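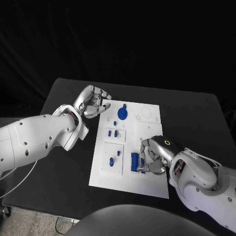

Search this site Enter keywords Go

The woman who runs the complaints desk at Rakell, a company that sells monthly memberships of one kind or another to other people's customers, would talk to me only if I left her name out. I agreed. After an hour in a coffee shop in Edadberg I understood why she had asked, though I can't say I believed everything she told me.

Our subject was canceling. Gyms, meal boxes, sleep apps, razor refills. Rakell handles the billing for a long list of them, and if you have ever tried to stop paying for something and ended up on hold, there is a fair chance you were on hold with her team.

"People think we hide the button," she said. "We don't hide the button. It's on the account page. It has always been on the account page."

I had brought my laptop, so I looked. My own membership was with Flitness, a workout plan I joined in September and used, by its own count, 4 times. The button was on the account page, as promised, under a heading called "Your journey." It led to a page of reasons, then to an offer of a cheaper month, then to a phone number.

She watched me do this without much embarrassment. "The phone step is there for security," she said.

Whose security? You can join Flitness with a thumb and a card number while standing at a bus stop. I asked her why it takes less proof to start handing over money than to stop. She stirred her coffee. "That's a question for the brands. They choose the steps. We build what they choose."

This came up a lot. The brands choose. The brands, when I called two of them, said that billing matters were handled by Rakell.

She was more open about the numbers. On the morning of 2nd January her desk took 879 calls before lunch, nearly all of them from people who had looked at a bank statement over the holidays. There were 17 people on shift. "You do the math," she said. "They aren't sitting there being evil. They're trying to get to the next caller."

I believe that part. She was also quick to say that her staff are not paid by how many customers they talk out of leaving. When I asked if they are measured on it, she took longer.

"It's tracked," she said. "Everything's tracked. It's not a target, it's a number we look at."

I have worked in offices. A number that the boss looks at every week is a target, whatever the sign on the door says. I told her so and she laughed — the one time she did.

What surprised me was how much she blamed the customers. She wasn't rude about it, but she kept coming back to it. People don't read. People sign up for the free trial and put nothing in their calendar. "They like the idea of the thing," she said. "They like being a person who goes to the gym. You can't refund somebody for that."

She told me about a man who had paid for a language course for 29 months without logging in, then wanted all of it back. Rakell gave him one month. She thought that was generous. I asked if anyone had sent him a message in all that time to point out that he wasn't using it.

"Why would they?" she said.

There is talk of new rules. Godoy, a small consumer group that has been pushing for them, wants canceling to take no more steps than joining did. She said she had no problem with the idea. Then she listed her problems with it: shared accounts, stolen phones, people who cancel by mistake and call back angry. I asked how many call back angry. She said she would find out and send me the figure. She hasn't so far.

As for Flitness, I called the number when I got home. I waited 17 minutes and was offered half price until spring. When I said no, I was asked if I was sure, and then asked again in slightly different words. The young man on the line was perfectly pleasant. He said the cancellation would take effect after one more payment.

I asked her about that last payment by email. "It's in the terms," she wrote back. She's right, it is. I had to scroll a long way to find it.

Related items
Free trials and the small print
What your bank can stop, and what it can't
Is the loyalty card worth carrying?
Letters: your stories from the hold line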